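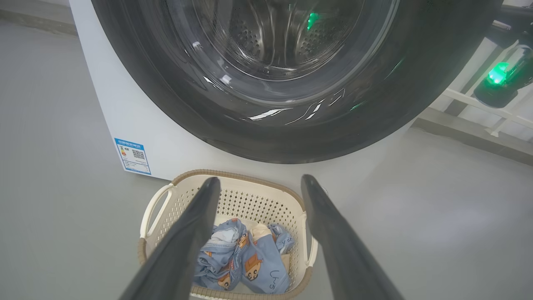 Laundry is a poor fit for most of what industrial robots do well. A stamped bracket has the same shape every time it arrives at a station, and a programmer can store that shape once and forget it. A garment has no stored shape. At the Plustemance open day, held on a Tuesday in a converted warehouse, the test piece for the morning session was a light blue item with small brown cartoon animals printed all over it, crumpled low in a perforated plastic basket in front of a front-loading washer. Two black fingers had to reach it through the top of the basket, past a raised rim and a looped handle, close on enough fabric to hold, and carry it through a round door opening with a rubber gasket around it. The program calls this a load cycle. It has 7 stages, and the first two account for most of the failures.

Plustemance is a software project before it is a machine. The arms are bought in, the washer is a household model, and the group writes the layer that decides where to close the fingers and what to do when the grip turns out to be bad. Letay Weldu leads the manipulation work and ran the morning demonstrations, mostly with her back to the visitors and her eyes on a monitor.

Her explanation of grasp selection was brief. The wrist camera looks down into the basket and the software searches for ridges, meaning folds that stand high enough above the surrounding cloth for a finger to pass on each side. Each ridge gets a score based on its height, its direction relative to the fingers, and its distance from the basket wall. The highest score wins. If no ridge passes the threshold, the fingers close lightly on the surface, lift a short distance and let go, which gives the camera a new arrangement to look at. The team calls this a stir.

Printed fabric complicates the search. A strong pattern can produce edges that look like folds to a camera, and lettering is worse than pictures. "Text on a shirt was our best source of false ridges for months," Weldu said. The current version, named Grornau, checks every candidate against depth data before scoring it. That check adds time to each cycle, and the group has not tried very hard to shorten it.

Visitors saw 20 load cycles before the noon break. The schedule called for more, but a calibration step after the third run took longer than planned, and a group from a technical college asked to see it repeated. Seventeen of the cycles finished without a person stepping in. Two ended with the garment hung over the lower lip of the door, and one was stopped by the operator when a sleeve caught on the basket handle.

The lip is the part of the washer that Margus Zariņš talks about most. He handles motion planning and came to the project from packaging machinery. A door gasket is soft, glossy and folded, and all three properties cause trouble. Softness means that contact forces rise slowly and are easy to miss. Gloss puts streaks of light along the rubber that move when the camera moves. The folds hold on to cuffs and straps. The planner keeps both fingers inside a cone that narrows toward the drum, and the release point sits well past the gasket. Anything hanging below the fingers gets a second push. Zariņš would like a third, and he and Weldu disagree about whether the extra seconds are worth it.

After lunch the program moved to a side room for questions. Inese Adomaitis, who maintains the test records, put up a table of 203 garments that have gone through the system, sorted by fabric and size. Towels do best. Thin synthetics do worst, since a fold in a slippery fabric flattens as soon as the fingers begin to close. Children's clothes fall in the middle of the table: they are light and fit through the door easily, but a small garment at the bottom of a basket leaves little room between the cloth and the walls.

Several questions concerned unloading. The project has done little of it. Wet fabric is heavier, clings to the drum and gives a different depth signal, and the arm has to work through the opening from the outside with limited view. A partner group at Liepiņa is building a drum rig for that purpose, and Adomaitis expects the first shared test data in December.

Price came up once. Weldu declined to give a figure for a complete installation and said that the arms make up most of it. The next version of the software, Clindidau, will run on the same hardware. It changes how the stir is planned, so that the lift moves cloth toward the center of the basket and away from the handles. The afternoon demonstration ran it on a single arm, at half speed, with the operator's hand on the stop button.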